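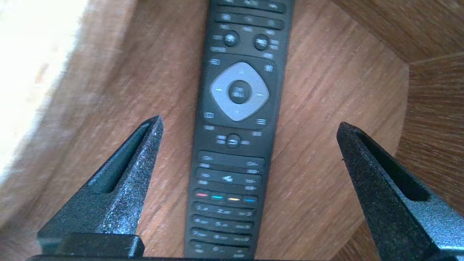
Fig. 1. A remote control on a wooden surface.

Nobody Reads the Manual: How Guests Work Out Unfamiliar Rooms
Student project report, Design and Everyday Life module

Introduction

Most of us believe we can operate a television. This belief lasts until the first night in somebody else's building. Our project looked at how people settle into a rented room for a short stay, and in particular at the welcome folder, a document that owners write with great care and guests use to rest their tea on.

We worked with two guest houses, Grodis and Lonon, which share a town and very little else. Grodis has a folder of 11 laminated pages. Lonon has a single card, which says welcome and gives the time of breakfast.

Method

We left questionnaires in the rooms from February until June and got 171 back, a few of them filled in by children. Each guest was asked what they had looked for first, what they had failed to find, and whether they had opened the folder. We also asked for any other comments, which was a mistake we would not repeat - one guest at Grodis wrote a page and a half on pillows.
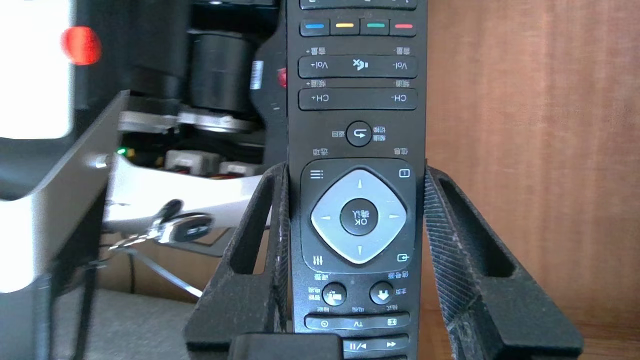
Findings

The heating came top of the complaints at both houses, followed by the light switches. Guests wanted one switch by the bed that turned off everything. What they had at Lonon was a switch by the bed that turned off the bathroom fan.

The television was third. People did not mind a remote with too many buttons, as they ignored most of them at home as well. They minded not knowing which button brought back the picture after they had pressed the wrong one. 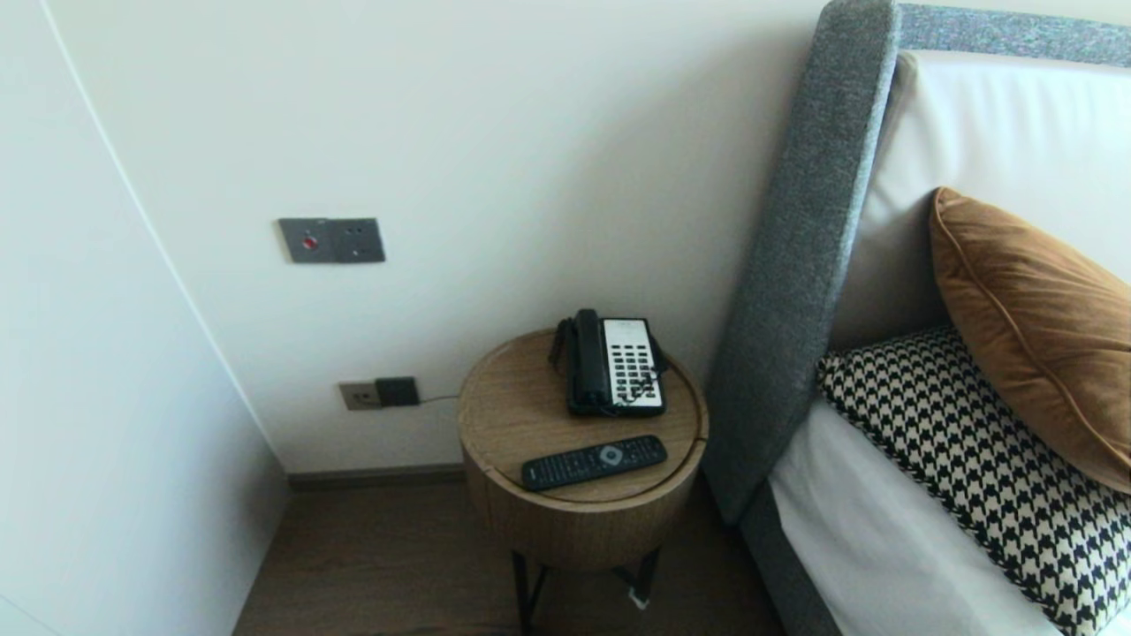 The folder did badly. Guests at Grodis opened it mainly to find the wifi password, found it on page nine, and closed it again. Guests at Lonon, who had no folder, rang the front desk, and rated the service as friendlier. The front desk at Lonon did not rate the guests.

We then rewrote the Grodis folder as one sheet, called it the Derese sheet after the street we wrote it in, and cut the text from 1,000 words to something that fits beside a kettle. The password is on the first line.

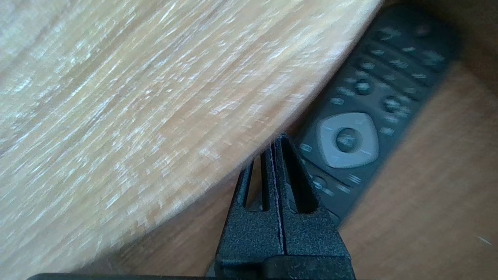

Fig. 2. Wood grain and a rounded edge.

Limits of the study

Both owners knew us, and were kind. Guests who hated their stay may have left without filling in anything. We had hoped to include a third house, Tusel, but it closed for new carpets in April and was still closed when we handed this in.

We would also ask about the heating separately next time. It took over every other question, including the one about breakfast.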